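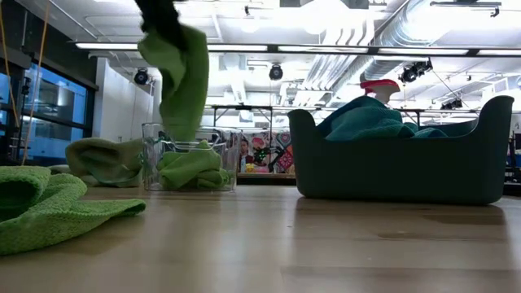 ## 4. Washing and drying microfiber cloths

Read this section before the first wash. It applies to the Folonano general-purpose cloths and the Folonano terry cloths. The glass cloths have their own sheet.

The sleeve says each cloth is good for "up to 200 washes." Treat that as a best case. Our own cloths were washed at low heat with nothing else in the drum, and few homes work that way. If a cloth starts pushing water around the counter, it is done, whatever the number on the sleeve.

### 4.1 Before the first wash

1. Cut off the paper tag. Leave the sewn label on.
2. Shake each cloth outdoors or over a tub. New terry cloths shed.
3. Sort by color. The greens are sold as colorfast. Wash them apart from whites for the first 2 loads anyway.
4. Keep cloths used on floors or toilets in a separate bin from kitchen cloths, clean or dirty.

**Note:** Skip the "activation soak" you may have read about online. We tried it with vinegar and with salt, and could not tell the soaked cloths from the others.

### 4.2 Machine wash

1. Rinse heavy dirt out by hand first. Grease will not leave in a cold wash if it is caked on.
2. Load the drum about half full. Do not add cotton towels, which leave lint that the microfiber holds on to.
3. Add liquid detergent, half the amount printed on the bottle. Powder is allowed if it dissolves fully.
4. Choose warm water and a normal cycle. There is no need for the sanitize setting, and it shortens the life of the edge stitching.
5. Run a second rinse if the cloths feel slick when they come out.

**CAUTION:** No fabric softener and no dryer sheets. Both coat the fibers. This includes softeners marked "safe for all fabrics" and scent beads.

**CAUTION:** Do not use chlorine bleach. Never mix bleach with vinegar or with any cleaner that contains ammonia.

### 4.3 Drying

1. Hang the cloths or lay them flat. They dry quickly indoors if air can get to both sides.
2. If you use a dryer, choose low heat or air only. Clean the lint screen first.
3. Take them out while they are still slightly cool. A hot drum can stiffen the pile, and there is no way to bring it back.

Do not iron.

### 4.4 Storage

Any open bin will do. The Viltell lidded box is listed as an accessory, but you do not need it, and a lid is a bad idea if there is any chance the cloths are damp. Fold them or drop them in loose. Folding saves space and does nothing for the cloth.

### 4.5 If something goes wrong

| Problem | Try this |
|---|---|
| Cloth leaves streaks | Wash again with no detergent, then a second rinse |
| Cloth smells sour | Wash warm, dry fully, and do not leave it balled up in the sink |
| Cloth will not absorb | Usually softener. Wash twice without it. If there is no change, use it for the car |
| Edge is coming loose | Trim the thread. Do not pull |

**Note on "lint-free":** The word stays on the sleeve because Seltness prints it on the whole range. Terry cloths are not lint-free for the first few washes. Do not use them on eyeglasses or screens at any age.

Section revised by Carmela Mazza, 14/12/2024. Drying times were removed from 4.3 because the old ones were copied from another product.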